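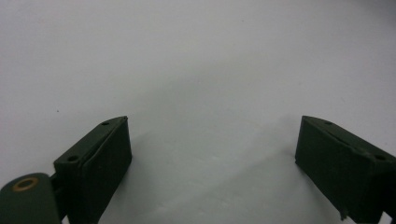

Tornham handheld gripper group, monthly meeting, December

Present: Meron Kumsa (chair), Feven Tilahun, Manju Lodhi, Kerstin Engström
By phone: Hervé Chauvin
Started 2:10 pm. Last month's minutes accepted with one spelling fix.

1. Unexpected closing on the Wolde pair

Feven went through the fault. On the container task the left gripper closed by itself while her thumb was off the trigger. It let go when she pulled the plug. No injury, just a pinched strap, and she filled in the report the same afternoon. Big thanks from everyone for such a clear write-up!

Manju has found it, and we were all delighted. The trigger signal drops out when the cord is bent hard at the strain relief, and the firmware reads a missing signal as "close". She made it happen 18 times in 40 bends on the bench. The Mernard pair did not do it once. 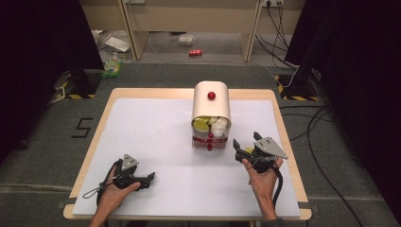
Feven reminded us that both hands are busy on this task, so the operator can't reach the plug quickly. Kerstin asked for a foot switch that cuts power to both sides. Agreed, and Hervé already has one in Griltton that should fit (great news).

Manju will change the firmware so a lost signal means "hold still". Meron wondered about "open" instead. Long talk on this, because opening drops whatever is being carried. We go with hold, plus open on the foot switch.

The Wolde pair stays tagged out until both changes are in and Kerstin has signed the sheet.

2. Cord life

Cords are rated for 2000 hours and the Wolde left had done 600. Hervé thinks the bend radius is the real trouble and will send a longer boot to try. Until then, check the strain relief by hand before each session and write it in the log.

3. Finger checks

Kerstin would like printed fingers looked over at the same time as the cords, for rough edges and loose screws. Very happy yes from all. She will add two lines to the start sheet.

Actions
Manju: firmware change, repeat the 40 bends
Hervé: foot switch and longer boot
Kerstin: start sheet
Feven: tell the evening operators about the tag

Closed 3:05 pm. Next meeting at Feven's bench so we can all try the foot switch.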